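Okside Community Workshop
Minutes of the members' meeting, November 2012

In the chair: Muireann Fahy
Apologies: Mrs. Ní Bhriain, who sent her good wishes along with a tin of shortbread, which was passed around before we got going and came back empty.

1. Welcome and last minutes

Muireann welcomed everybody in out of the rain and said how lovely it was to see the two new faces from the Udwood side of town. The September minutes were read out and agreed, with one small change: the lamp for the back bench was bought from Fusunden and not donated by them, and we should thank them for the discount all the same.

2. The computer bench

Most of the evening went on this item, and happily so, as a good number of members had been wanting to hear how the desktop work is coming along. Muireann went over the way the bench is laid out at present. The tower is laid on its side with the side panel off, and the parts wait next to it in the grey plastic fixture on the metal plate, where each thing has its own pocket or slot. Several members remarked how much nicer this is than the old biscuit-tin system, when a memory module could (and did) end up underneath a bag of screws.

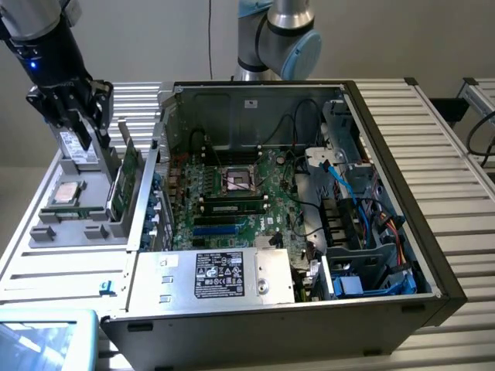

The parts fixture beside the open Dell, with the processor in its square pocket.

There was a friendly but rather long discussion about whether processors should be kept in the fixture between sessions. Muireann felt they should go back in their boxes, and after some back and forth it was agreed that the fixture is for parts in use that evening only. Anything left over is to be boxed and labeled before the lights go out. It was also agreed that a processor sits in its pocket with the metal side up, so that everyone picks it up the same way, by the edges please.

A member asked whether beginners ought to be shown the memory or the processor first. The feeling of the meeting was very much for the memory, as the slots are easy to find and the modules are a good deal more forgiving than a socket full of tiny contacts. Muireann will rewrite the bench card to match and bring it next time.

3. Looking inside: wires and dust

We then moved on to the insides of the case, which somebody described as "a small town with very bad parking." Muireann pointed out the thin colored wires that curl down by the socket, next to the board that stands up on edge, and asked that people ease them gently to one side before putting a hand in there. She would also like us all to get into the habit of looking over the fan and the ribbed metal panel for dust each time a case is opened, and to use the soft brush from the drawer and leave the kitchen one where it is!
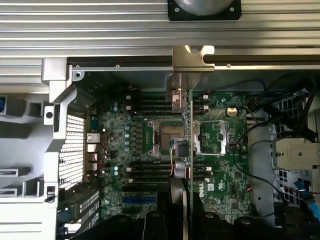
4. Money

The balance stands at $1000, and Muireann thanked everyone who helped on the cake stall for getting us to such a comfortable figure. A request for $700 toward a second bench and proper shelving was talked over at some length. Members were warmly in favor of the shelving and a little less sure of the bench, given how tight it already is by the door. It was agreed to measure up first and get a price from Fusunden for the shelves alone.

5. Any other business

The 11 small screwdrivers that went missing over the summer have been found in the Udwood hall cupboard, in their roll, and are back in the top drawer. Great relief all around.

Mrs. Ní Bhriain has offered us an old keyboard and a box of cables. Accepted with thanks, although Muireann asked that the cables be sorted before they come in the door.

Would whoever took home the blue mug please bring it back.

Actions
Muireann: new bench card; shelf price from Fusunden; thank-you note to Mrs. Ní Bhriain.
All members: box and label parts at the end of each session.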